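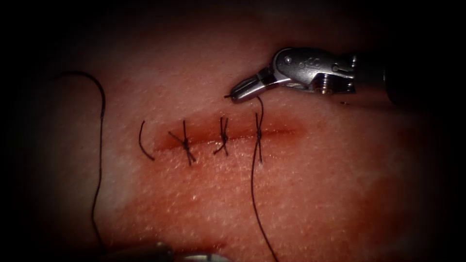
Thread is what makes trouble on a two-arm suturing bench, far more often than the motors do. Build yours so that thread is easy to see and easy to reach. Use a dark suture on a light or pinkish pad, and cut it to 40 cm or less before you start. On the pad here a long loose length loops over the left side, well away from the stitches, and a loop like that can catch on an arm when you move across. Pick up loose pieces between stitches. Trim each knot before you start the next one, and leave enough tail to grab with the jaws.

Fix the pad down before anything else. We cut a tray from scrap shelf board at the Hustus workshop and screwed it to the bench with 38 mm screws. Double-sided tape held for one evening and then let go. Leave a finger's width of space around the pad so you can lift it out and turn it. 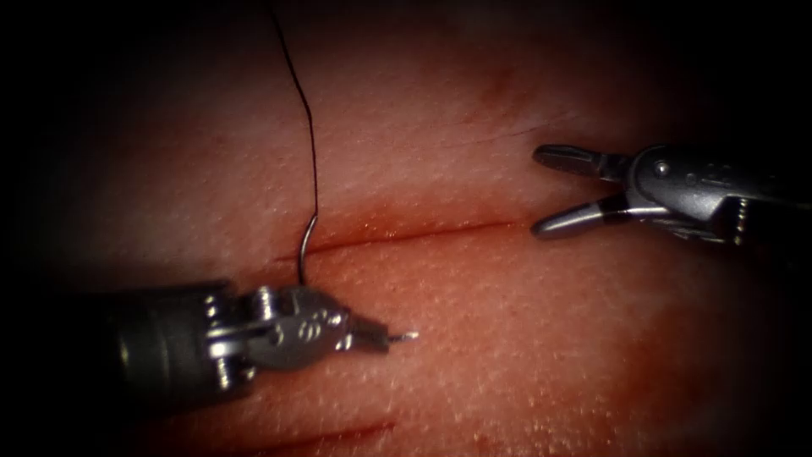 Set the arm bases next, one on each side, and clamp them lightly until you have tried the full reach. Run both arms to the middle at low speed. If the wrists touch, move the bases back 5 mm at a time. Tighten the clamps only after that.

Cables go under the bench, never across it. Leave slack at each joint - up to 400 mm at the base - and tie it loosely.

Wipe the jaws with a dry cloth when you finish. Lint in the hinge feels just like a weak motor, and we took a good drive apart before we found that out.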